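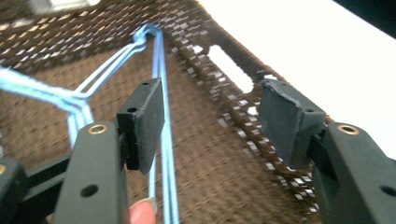 Chapter 4
Gathering Examples by Hand

I learned most of what's in this chapter with a bit of blue cord and a lot of wicker. I'd been reading about learning systems for ages by then and thought the collecting part would be the easy bit (my notebook from that September is painfully cheerful). You hold the gripper, you do the job, you save the recording, you do it again. How hard could it be?

Well! Cord is a wonderful teacher. It slides between the pads, it fans out into separate strands when you'd like it to stay in a bunch, and a knot that looks easy to grab can sit so close to the weave that you catch both. My first batch had 1,000 recordings in it, and I was very proud until Covadonga Arroyo sat down and watched a good pile of them with me. I'd started nearly every one from the same side, with the same little tilt of the wrist. The system we trained on them, which we called Miranda, picked up my habit beautifully and was lost whenever the loop faced the other way.

So we'll begin with variety. Before you record anything, write down what you plan to change from one try to the next: where the cord starts, which way the loop hangs, how the light falls, who's holding the tool. That last one matters more than I first thought. Zamfira Buzatu is left-handed and pulls a strand free in one slow sweep, while I fuss and re-grip, and our second batch of 2,000 got a lot more useful once she'd done her share of it.

We'll also talk about what to do with the messy tries. I used to delete every fumble. These days I label them and keep them in their own folder, and in Section 2 I'll show you how I decide which ones go into training.

You'll want a notebook, something flexible to handle and a colour you can pick out against whatever is behind it. Read the next section through once before you pick up the gripper, then do Exercise 4 with a partner and swap hands halfway.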